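About Us

Farkcombe Shared Workshop is a place where people build robots and small automatic machines with their own hands. We are in Geltholm, on the ground floor of a former printing house. We have members who come to us every evening, and we have members who live far away and build at home, at the kitchen table or on the bedroom floor, with our plans and our parts. Both kinds are equal members here.

How we began

The workshop was started by Talha Rajput and Jayanthi Rai. They met in an evening course for machine repair, where Talha was learning and Jayanthi was helping the teacher. Talha wanted to build an arm which could put away things in his flat. He had already bought the motors, but he had no bench and his neighbors did not like the noise of the drill. Jayanthi had the key of a storage room with one good table. In January they moved a used lathe into this room, and it took them a whole day to bring it through the door.

For the first year there were 5 members. Each one paid a small part of the rent and brought the tools he or she had. Today we have 40 members, and we use the whole ground floor. The old lathe is still with us. It stands next to the sink, and new members learn on it first.

What we build

Our main work is the Ansari gripper. It is a hand-held gripper with two fingers, which a person holds and closes by the hand. While the person picks up things, a camera on the tool records how it is done, and these recordings are used later to teach a robot arm. We like this way of working very much, for one simple reason: most of us do not have a robot arm at home, but everybody can hold a tool.

The first Ansari was cut from plywood and it broke in the joint. The second was printed, and its fingers were too smooth, so every plastic bag slipped away. The present version has rubber on the fingers and proper bolts in the linkages, and it can be taken apart with one hex key. The plans are free for all members. A member can also buy the set of parts from us at the price we pay for them.

The second project is called Coltetti. This is the arm itself, and it stands on a steel plate at the back of the workshop. It is slow and a little noisy, but it can already lift a cup and turn it. Two groups are working on it, one for the motors and one for the software, and on Coltetti evenings they share one long table.

Work at home

We do not keep a special room for recordings. A robot which learns only on a clean gray table will have trouble in a real house, where the light comes from the window and the things are soft, shiny or crumpled. So our members work in the rooms where they live, with what they have there: packets, boxes, cloths, toys. Usually two grippers are used together, one for each hand. We ask every member to try soft packets as well as boxes. A box keeps its form when the fingers close, but a bag changes every time, and it is a harder lesson for the machine.
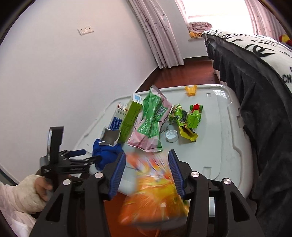

A home session with the grippers, sorting packets on the lid of a storage bin.

Until now our members have made 1,139 recordings. After checking, we kept 1,077 of them. The others were too dark, or the camera was turned to the wall, or the person forgot to press the button a second time. We keep a list of such mistakes near the entrance, without names, and new members read it before they begin.

Every recording stays the property of the member who made it. If you do not want your room to be seen by others, you tell us and we use your recordings only inside the workshop. You can also ask us to remove them at any time, and we will do it in the same week.

Who we are

Talha Rajput takes care of the machines and of the Ansari plans. If you find an error in a drawing, please write to him, and put the number of the sheet in your message. Jayanthi Rai is responsible for the courses and for the work with the recordings. She also answers most of our letters, so please be patient if the answer comes after some days.

The other members are of many professions. Among us there are a nurse, two bus drivers, a baker, several students and one retired teacher of physics. Some had never held a soldering iron before they came. For the first month each new member has a partner who knows the workshop, and together they build one gripper from the beginning to the end. This gripper then belongs to the new member.

We speak several languages in the workshop. The courses are held in English, and the safety rules hang on the wall in four languages.

Rules of the house

Safety glasses are worn at the lathe and at the drill. Long hair is tied. Coltetti is switched on only when two persons are present, and one of them stands by the red button. Tools go back to their place on the same evening. Food is welcome at the small table near the window, but please do not bring it to the benches.

Visit us

Visitors are welcome in the evening from six o'clock. You do not need to write before, but if you wish to try the lathe, please do so, and we will see that somebody can show it to you. The entrance is from the yard, through the green door. There is one step, and we have a ramp which we put out when you ring.

If you live too far away to visit, ask us for the home package. It contains the plans, the list of parts and a short guide for the first recording.

This page was last changed on 24 May 2019.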